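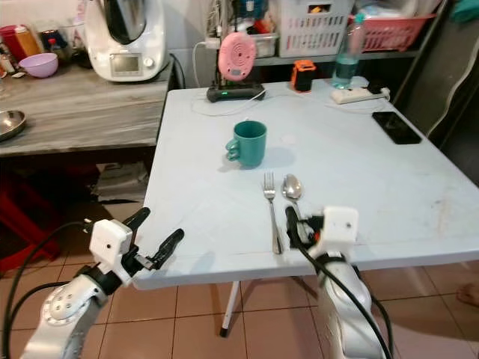 Veronika Antal wrote:
> I have been through the first batch of table-setting episodes and I'm
> not convinced we should carry on the way we are going. The arms do
> what the operator asks, but every operator asks for something
> different. One picks up the spoon first, one picks up the fork first,
> and one moves the mug before touching either. If we train on all of
> it together I think the policy will dither at the start, and the
> Harnlow people said they saw exactly that.
>
> Can we agree an order before Friday? I would also like to know
> whether anyone still wants to do part of this by hand guiding.

Veronika, I agree about the order, with one reservation further down.

My proposal is right arm takes the spoon, left arm takes the fork, mug last. The spoon first suits the right arm because it can come down next to the handle without crossing anything. If the left arm goes first it tends to stop over the middle of the table while the operator thinks, and the right arm then has to go round it.

For the cutlery I'd ask everyone to grip on the handle and to close slowly. Flat steel on a flat table is the worst thing we have given these grippers so far. The fingers need to be low enough to get under the curve of the handle, and over the remote link you can't feel when they touch the table. I have been lowering until the wrist just starts to lag behind the leader arm, then backing off by 3 mm. Sirna does it by eye from the head camera and gets the same result, so use whichever you like, but please don't press down and drag. We had a batch of drags in the Grurninmont set and they were no use to us for anything.

The mug is easier. Keep going for the handle if it faces the left arm, and take it by the rim if it doesn't. I wouldn't forbid either.

Now the reservation. I don't want the starting positions to become fixed along with the order. Same order every time, fine, but the fork and spoon should not always be lying parallel with the tips pointing away. Turn them a bit between episodes. Swap them over. Leave the ordinary clutter at the back of the table alone as well, and let it change when it changes. The last time we tidied for recording, the policy stopped working the day after we stopped tidying.

On hand guiding: I tried it for an afternoon and would drop it for this task. With one arm it is pleasant and quick, and you do feel the contact properly. With both arms you need two people or a lot of patience, and your own hands and sleeves end up in the camera view, so the pictures don't match what the robot sees when it runs alone. I'd keep it for the single-arm drawer work, where we don't train on the head camera anyway.

Numbers. We have 104 episodes I would call clean. I was asked for 2000 by the end of July, which I don't think we will reach with the present rota. About 1000 in a consistent order would be worth more to me than double that in the mixture we have now. Could somebody tell Hegedűs before he books more operator time?

Two small things while I'm writing:

- Check the wrist cables before you start. If one is hanging in a loop near the elbow, push it back, or it pulls on the wrist module when the arm lifts.
- Stop the recording once both grippers have opened and moved clear. Several files run on for half a minute with the arms standing still and I have to trim them by hand.

I'll write the order into the operator notes tomorrow afternoon unless I hear objections here first. Old episodes can stay on the server under the old name.

Veronika Simon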